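Flenura bin-clearing set: README and notes on the replication

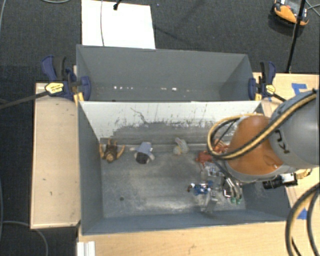

Front bin with toys still in it, gripper at the right-hand side. Second bin behind.

What this is

Recordings and labels from our attempt to repeat the Flenura result, which says that a grasp ranker trained on its own failures beats a plain depth heuristic at emptying a bin of small toys. We got a smaller gap than the original report, and I am not convinced the gap we got is about the ranker. Read the section on problems before you cite any number from this file.

Contents

64 runs, split between two methods (ranker, heuristic). Each run starts with the front bin filled by hand and ends when it is cleared or after 20 failed grasps. Per run you get the fixed-camera video, arm joint log, gripper state, and a label for every attempt: success, drop, miss, collision. Videos are named by run number only, so you need runs.csv to know which method was driving.

Results as we have them

The ranker cleared the bin more often. In 17 runs the two methods disagreed on which object to try first, and that is where nearly all of the difference comes from. On the remaining runs I can't tell them apart, and neither could Sang-wook Seo when he relabeled a batch without seeing the method column.

Problems

Fill order was not randomized properly. Whoever loaded the bin could see which method was queued. We fixed this in October, but only the later runs benefit.

Objects end up against the back wall. A good share of the misses are there, and both methods do badly. The original report leaves wall contacts out of its totals – we keep them in. If you drop them, our numbers move closer to theirs, and I would ask why that should be allowed.

"Trained on its own failures" may be doing less than the name suggests. A ranker retrained on the same quantity of random attempts (checkpoint Bravach-2) came out close to the real one. We ran it on too few fills to say more, so it is in the extras folder and not in the main table.

Soft items are labeled inconsistently. A doll lifted by a limb and then dropped over the second bin was a success for one labeler and a drop for the other. Look for the flag soft_dispute.

Bins are clamped and did not move between runs as far as we know. Nobody measured this.

Not included

Force data. The logger from Thygesen lost samples whenever the arm slowed down, and patching the gaps would have meant guessing. Raw files on request.

Use

Fine for testing grasp detectors on cluttered toys. I would not use it to rank methods against each other. Loader script is load_runs.py; it expects the Wudico folder layout and fails without a useful message if you rename anything.

Corrections go in the issue tracker, with the run number please.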